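Zeeshan Jadoon opened his lunch kitchen in Ghumman with 61 chairs and, as he says, "no idea about soup." I met him on a quiet morning, before the first guests.

He learned to cook from his aunt. "She never measured. I had to watch her hand," he told me. In March he stopped printing the menu and now tells it at the table.

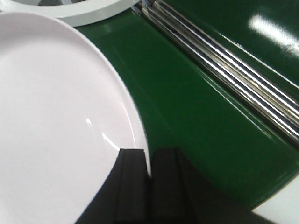
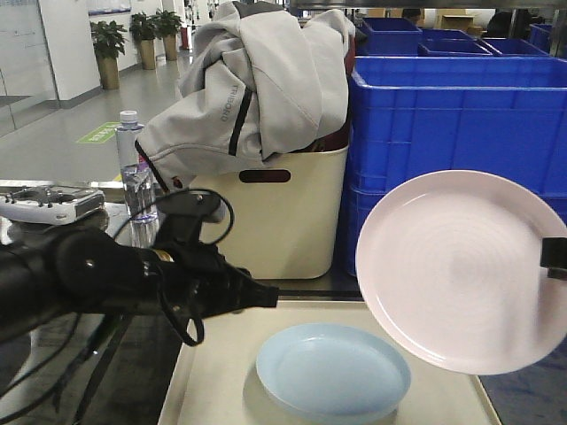

Samina Sandhu, food writer

I asked if people complain about the short choice. "Some do. Then they eat." He makes two dishes a day, and on Fridays a lentil soup that took him almost 700 tries, if we believe him.

Will he open a second place? "My knees say no," he answered, and went to look at the rice.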